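Sorting out the small stuff

I finally got on to the spare room last month, mainly the bed, which had stopped being a bed and turned into the place where I put things I was going to deal with later. Later had been going on since December. It was bits and pieces from craft afternoons, the bathroom cupboard, the car and the bottom of various bags.

I work on the bedspread when I sort. It's soft, nothing rolls off it, and you can pick up the corners at the end and shake out whatever fluff is left. 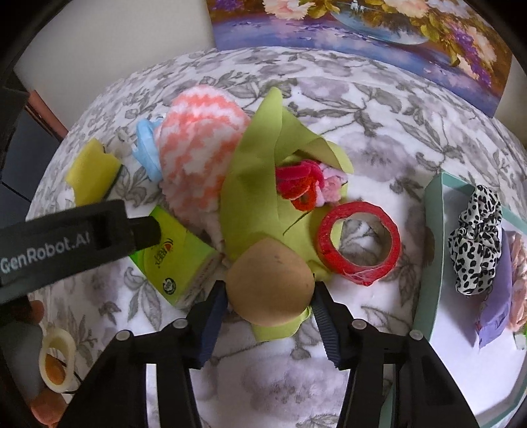
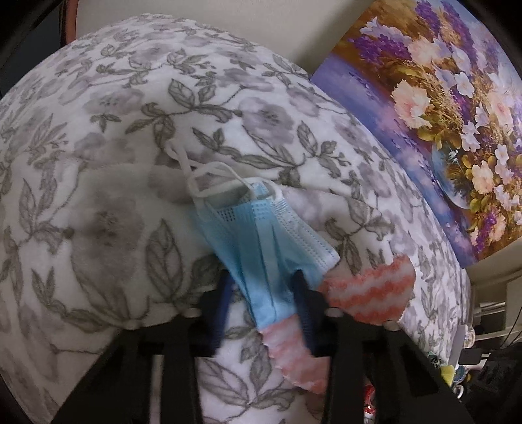
My system is not complicated. Things get grouped by the room they will end up in. I used to sort by what things were, so all the fabric together, all the plastic together, and then I'd have a tidy pile of fabric that still belonged in four different places. By room is faster because you only make one trip to each.

Kitchen and laundry first. Sponges and scrubbing cloths go under the sink. I had bought far too many of these when Haner had them on special, and they had spread through the house. If one has been used on anything outside it stays outside, in the bucket by the tap.

Hair ties and scrunchies go in a tray in the bathroom drawer. The tray is the important part. Before that they lived on door handles, the gearstick and my wrist. I don't keep any that have lost their stretch.

Face masks I have cut back. I had a box in the hall cupboard and a lot of strays, and the strays were the problem, as I could never say which had been worn. All of the strays went in the bin. The box stays, and I keep 3 in a zip bag in the glovebox.

Tape, scissors and felt go back to the craft shelf. The felt was folded once, long ago. I've started rolling it now and standing the rolls up in a Cardoso tub, the 200 mm one. The 300 mm one is too tall for our shelf, which I found out after buying it. Rui Gouveia from down the road took the tall one off my hands for his paintbrushes, so it wasn't wasted.

Anything I couldn't place in a few seconds went in an ice cream container with the lid off, on the hall table. Whatever was still in it at the end of the week was thrown out or went to the op shop in Drurnilton. I didn't miss any of it.

The whole job took a morning and a bit of the afternoon, with a stop for lunch. The bedspread went through the wash afterwards on the gentle cycle and dried on the line by teatime.

The wardrobe in the same room is next. It has coats in it that I haven't looked at in a couple of winters, and a suitcase that I know is not empty. I'll put that up when it's done.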